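Febrero
Por Driss Tahiri

Otra vez la carta de Warela, la tercera del invierno. Me ofrecen «compensar» la calefacción del piso pagando un suplemento en la factura, y a cambio me mandan un certificado con un número de serie y el dibujo de una hoja. Lo he leído dos veces con el café, buscando dónde dice qué se hace con el dinero. En la página cuatro, letra pequeña: se destina a «proyectos de conservación gestionados por Numside». Y de Numside sólo dice que es un socio de confianza. De confianza de quién, no lo pone.

Me fui a la web de Numside a las once de la noche, que es mala hora para estas cosas. El proyecto estrella es un bosque que no se va a talar. Muy bien. Pero ¿quién lo iba a talar? Busqué en el informe y la respuesta es un párrafo donde se supone que, sin el proyecto, desaparecería una parte cada año. Se supone. Con esa suposición calculan 86 hectáreas salvadas y con las hectáreas sacan las toneladas que luego me venden a mí. Si yo le digo a mi hermana que este mes pensaba comprarme un barco y que, como no lo he comprado, me debe la mitad, me cuelga el teléfono.

Lo que me molesta es que la parte aburrida sí funciona y no la vende ningún folleto. Cuando obligaron a la fundición Dorer a poner filtros, los puso. Protestó, amenazó con irse, pidió dos prórrogas y al final los puso. Mi madre dejó de recoger la ropa con motas negras. Eso fue una norma con fecha y con multa, y un inspector antipático que venía sin avisar. En mi calle a ese hombre lo odiaba la mitad de la gente y creo que hizo más que todos los certificados del portal.

También es verdad que los filtros no quitan el CO2, y esto me lo tengo que repetir porque lo mezclo cuando me caliento. El hollín es una cosa y el carbono otra. Puede que para el carbono haga falta un precio, no digo que no. Un precio de verdad, que suba cuando se emite más y que no se pueda pagar con un bosque que ya estaba allí. Pero lo que me llega al buzón es otra cosa.

Hice la cuenta en el reverso del sobre. Según Warela, mi casa y la del vecino juntas gastaron 2.013 kilos de CO2 de calefacción en un trimestre, y a mí me tocan 1.243. No entiendo el reparto: él tiene un piso más grande y las ventanas viejas. Llamé para preguntar y me contestó una chica muy amable que leyó en voz alta la misma carta que yo tenía en la mano. Le pregunté si el contador era común. Dijo que lo consultaría. Le pregunté si, en caso de que el número estuviera mal, la compensación también estaría mal, y me dijo que la compensación estaba certificada. Apunto la frase aquí para que no se me olvide.

Luego está lo de Hauser, que quiere cambiar la caldera del edificio y trae un presupuesto en el que el ahorro aparece en verde y el coste en gris clarito. Casi me fío más de Hauser, porque por lo menos una caldera se puede tocar. He pedido la ficha técnica y el consumo real de algún edificio donde la hayan puesto ya. De momento me han mandado otro folleto.

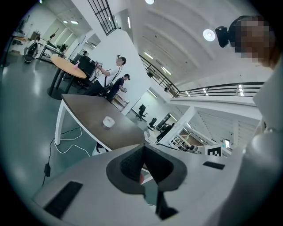 Tetuán, febrero

Sigo dos días después, en casa de mi hermana. Aquí no ha llegado la carta, claro, aquí llega el humo cuando cambia el viento - y por la noche huele a plástico quemado en toda la cuesta. Le conté lo de las 86 hectáreas mientras pelaba habas. Me preguntó si en ese bosque vive gente. No lo sabía. Volví a mirar el informe en el móvil y hay una línea, una, que habla de «comunidades informadas». Informadas de qué, tampoco se dice.

Ella opina que pague el suplemento y duerma tranquilo, que son cuatro perras. Puede ser. Pero si pago, en algún sitio sale que mi calefacción no ensucia, y la empresa lo suma y anuncia que es neutra, y el año que viene ya no tiene prisa por cambiar nada. Eso no sé cómo se compensa.

He escrito a Warela un correo con tres preguntas: de dónde sale mi cifra, quién comprueba lo de Numside y qué pasa si el bosque arde. He quitado una cuarta que era más bien un insulto. A las seis de la tarde ha llegado la respuesta automática, con la hoja dibujada al pie.

Mañana, preguntar al vecino si a él también le han mandado la carta, y cuánto le ponen.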